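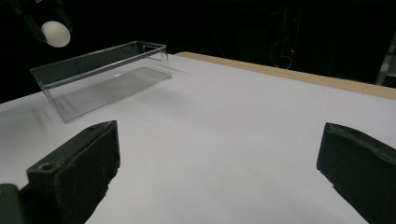
Home Features Reviews Live Archive Subscribe

The Second Coming of Gudeta

Every band that loses its drummer and buys a synthesizer gets called brave. Gudeta have been called it all summer, mostly by people who hadn't listened past the single. I have now played the new album, Merkow, nine or ten times, and I'm still waiting for the brave part.

The facts first. Gudeta are a duo these days, down from a four-piece. Their debut was a noisy, lopsided guitar record that sold badly and got passed around a lot. Merkow came out in June on Trornis, a label with a good eye for sleeves and a weakness for reverb. It runs 74 minutes over 19 tracks, and at least six of those are a minute of hum with a title attached.

The press sheet says the songs were "found" during long improvised sessions. Maybe so. "Salt Office" sounds found, in the sense that someone left it lying around. The bass line circles, a voice mutters something about a ferry, and then it fades out before the chorus it seems to be promising. Played once, it's intriguing. By the fourth song built the same way I began to suspect there weren't any choruses to withhold. 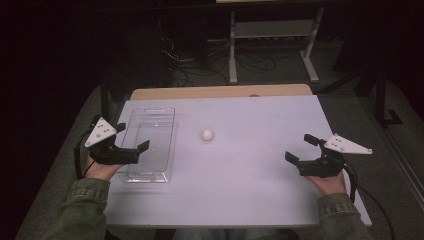

Yabsira Lemma thinks I'm hearing it wrong. The record is meant to be played late and in one sitting, she told me, and the short pieces make sense once you stop treating them as songs that failed. She also said the old guitar albums bored her, which may explain some of our disagreement.

I tried it her way, on headphones, after midnight. The middle stretch did improve. "Dikix" is a lovely thing, two chords and a cracked vocal that's allowed to stay cracked, and it would have stood out on either version of this band. Then came four more minutes of hum.

The tour starts in the fall, in seated rooms, with tickets priced for a much bigger act. The label promises the album played in full. I'd pay half that to hear "Dikix" and the old set.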